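第二副夹爪

星期三早上，Carys Powell 到得最早。她把门禁卡放回口袋，先去开空压机，又想起来从这周起左边那台用不着气了，便把阀门关上，回到工位烧水。

要比的是两副夹爪。一副是 Kuma 的老型号，气动，平行两指，指面贴硅胶，组里用了两年，人人都嫌它响。另一副是 Larketti 新送来的样品，电动，指尖薄，能读夹持力，报价高出一大截。Bowen 那边的采购催了两次，要他们在五月底以前给个说法。

Iolo Hughes 八点半进门，头发是湿的。他是写控制器的，样品到的那天他拆了箱，当天晚上就把驱动接上了，所以大家默认他偏向 Larketti。他自己不承认。

“昨天的日志你看了吗？”他问。

“看了一半。”Carys 说，“第578次那里断了一段。”

“相机掉线。我换了根线。”

“换线要写在记录里。”

“写了，写在纸上了。”

她没有再问，打开柜子找那张纸。纸夹在一本旧说明书里，字很小，时间也写了，只是没签名。她替他把日期补上，让他自己签。

测试的办法是 Seren Rosser 定的。桌上摆些厨房里的东西，硬的、软的、圆的、滑的，让手臂一件一件拿起来，再放进筐里。拿起来算半分，放进去算一分，中途掉了不算分，但要记掉在什么地方。Seren 做事有条理，表格的每一栏都有说明，连“掉在什么地方”也分了四种。Iolo 说四种太多，Carys 说四种刚好，Seren 谁的话也没听，照原样打印了。

最难拿的是方便面。外面一层塑料又轻又皱，里面的面饼却是硬的，夹轻了塑料从指缝里滑出去，夹重了面饼就碎。碎了的面不能再用，因为第二次夹到的就不是同一样东西。头一个月他们碎掉不少，Angharad Gethin 把碎的收进抽屉，中午拿来煮了吃。 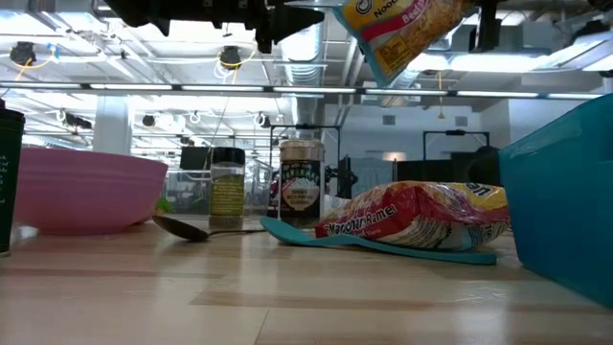
Kuma 的成绩上午就出来了。老夹爪碰到面袋时总要先顿一下，然后“嗒”一声合上，声音全屋都听得见。它不管夹的是什么，力气都一样大。遇到调料瓶这很好，瓶子夹住了就是夹住了；遇到面袋，就全看运气。

下午换 Larketti。换夹爪要拆四颗螺丝，重新标定，Iolo 做得很快，Carys 在旁边扶着手腕法兰。标定跑完，屏幕上的误差比上午小了一点。

“你看。”Iolo 说。

“那是标定的误差，跟夹爪没关系。”

“我知道。我就是让你看看。”

前面都顺利。勺子这种扁的东西，老夹爪经常在桌面上刮来刮去，新夹爪指尖薄，能伸到底下去。轮到面袋，它慢慢合拢，力一点一点往上加，到了设定值就停住，提起来，送过去，放下。没有响声。Angharad 从隔壁探头进来，问机器是不是停了。

“没停。”Carys 说。

“那怎么这么安静？”

“换了。”

Angharad 看了一会儿，说那以后中午没有面吃了。

问题是四点以后出现的。连着三次，新夹爪提起面袋，到了半空，袋子慢慢转过去，一角朝下，然后滑掉。三次都掉在桌上，按 Seren 的分法都是第二种。Iolo 把力的曲线调出来，曲线很平，没有一点毛病。夹爪认为自己夹得好好的。

“指尖太薄。”Carys 说，“接触的地方就那么一条，袋子重心一偏，它就当轴了。”

“可以把力加大。”

“加大就碎。”

“那就改抓取点，让它往中间夹。”

“抓取点是相机给的，上午也是这样给的。你要改，上午的就得重跑。”

Iolo 靠在椅背上，转了半圈，又转回来。他算了一下，两边加起来一共是1134次，重跑一半，今天肯定回不了家。

Rhodri Mathias 就是这时候来的。他管预算，平时不大进这间屋子，进来也只站在门口。他问结果怎么样。

Iolo 看 Carys。Carys 看着表格，说：“还没跑完。”

“大概的意思呢？”

“勺子，新的好。瓶子，差不多。面袋，新的不碎，但是会掉，老的不太掉，但是会碎。”

“哪个更要紧？”

“看你们要拿它干什么。”

Rhodri 想了想。Buvo 的仓库里什么都有，袋装的最多。掉了还能捡起来，碎了要赔。他把这个意思说了，说完又觉得自己不该说，摆摆手，让他们照原来的办法做。

他走以后，屋里静了一阵。Iolo 把椅子拉到桌前，说：“我把老夹爪的硅胶垫剪一块下来，贴在新的指尖上，你觉得行不行？”

“那就不是原来的夹爪了。”

“我知道。另外开一栏。”

Carys 找出剪刀递给他。垫子的备件还有一包，不用真去拆老的。他剪了两小条，比着指尖修窄，用双面胶贴上，压了一会儿。她在 Seren 的表格最右边画了一道竖线，写上“加垫”，又在后面写上他的名字和时间。

第一次，袋子提起来，转了一点，停住了。

第二次也停住了。

第三次胶开了，垫子挂在指尖上，面袋连着垫子一起掉到桌上。Iolo 骂了一句，去找更好的胶。

Seren 六点钟打电话来，问今天能不能把数交给她。Carys 说前面的可以，后面有一栏是新加的，只有23次，其中一次垫子掉了，不知道该算哪一种。

“什么垫子？”Seren 问。

Carys 把事情从头讲了一遍。电话那头有翻纸的声音。

“那就加第五种。”Seren 说，“叫‘其他’。你先记着，明天我来了再看。”

Carys 挂了电话，在表上写了个五。Iolo 还蹲在柜子前面，把一管胶举到灯下看保质期。她问他晚上吃什么，他说不知道，她便拉开 Angharad 的抽屉，里面还剩两包碎的。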